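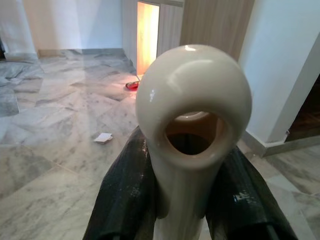
A ceramic vessel held at the neck between two gripper fingers.

Anybody who has watched a gripper close on something glossy knows the feeling (I hold my breath every single time). So I was happy to see that Hemeo has put out its new handling rules for home robots, and I read the whole thing over lunch, all 143 pages of it!

The part I liked best is on breakables. Under the new rules, a team has to write down its grip force limit before the first run, and any change after that means starting the test over. Fingers get checked for wear every 116 picks, which sounds like a lot until you've seen how fast a soft covering can crease up. There's also a plain rule about people: stay two arm lengths back while the thing is lifting, no reaching in to help. I've broken that one more than I'd like to admit.

Plodov and Sultetti have both signed on, and Plodov says it has already logged 2,165 picks the new way. Camargo is still asking for changes to the section on stone and tile floors, where a drop counts as a fail from any height. I'm with Hemeo there, but I get the complaint.

The rules start in October, and comments stay open until then.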